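Velside Campsite Waste Records

Summary
The records hold 231 entries on rubbish left at or carried out of campsites in the Dristdale area. They are intended for councils, site owners and walking groups planning bins and refill points.

Collection
Campers weighed their own waste on leaving and filled in a paper form. Forms were typed up at the Nirnent office between April and September. Weights are in grams. Entries under 30 grams were left out.

Fields
site, month, nights, party_size, food_waste, packaging, other, total

Known limits
Campers who stayed one night are over-represented. The Mridha site had no scales in June, and its entries for that month are blank.
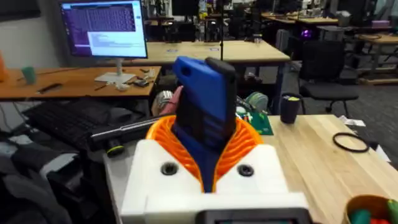

Totals above 1000 grams were checked against the paper forms. Entry 627 keeps its original number from the longer list and should not be renumbered.

Use
The records may be copied and shared with credit to Velside.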